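Household Water Use at Basin Taps
Group 7: Liam Daly, Essam El Khatib, Aidan Gallagher
Supervisor: Dariusz Piątek

4. Method

Flow was measured at bathroom basin taps in 21 rented units in the Brennan building. Each tap was opened fully and run into a graduated jug for ten seconds. The test was done three times per tap and the mean was recorded in litres per minute. Aerators were left in place. Taps with visible scale were noted but not cleaned.

Tenants also filled in a diary for 7 days in June, marking each use of the basin as hand washing, teeth, shaving or other. We received 101 usable diary pages. Pages with no times written on them were left out.

5. Limits of the data

Water pressure was not logged. The upper floors are fed from a roof tank and the lower floors from the street main, so flow rates should not be compared between the two groups. Essam repeated the top floor readings at 6 am, when demand was low, and these are listed separately in Appendix B.

Diary entries depend on memory. Of the tenants asked, 86 per cent said they filled in at least one day late - this probably lowers the count for short uses such as rinsing a cup.
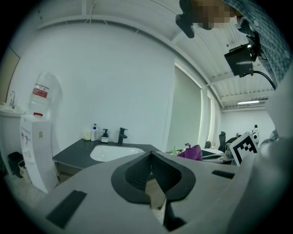 Short uses were therefore grouped under "other" in the final table, and no separate litre figure is given for them.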